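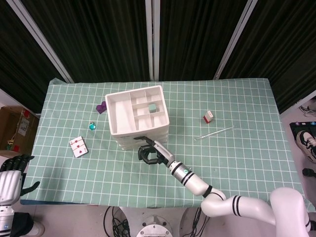
Raluca Surdu asked on the tracker whether the planner should re-read the table after every place or only once at the start. It re-reads after every place now. The old setting is still there as `replan: once`.

# dendeck-sort

Perception and planning for sorting small objects into a divided organizer with two arms.

## Running

```
dendeck-sort --config table.yaml --dry-run
```

Drop `--dry-run` to send commands to the arms. The planner runs at 2 Hz and the hand controller at 30 Hz.

## Known problems

- Clear objects, like the glass rod, give poor depth. Set `use_mask_only: true`.
- Playing cards lie too flat for the default grasp. Use `grasp: edge_slide`.
- The grid on the tablecloth can show up as false edges at low light. Raise `edge_min` to 40.
- Dice are reported by position only. The top face isn't read.

## Logs

Written to `logs/`, cut off at 3,000 lines per run. Send grasp bugs to Kilian Widmer with the log attached.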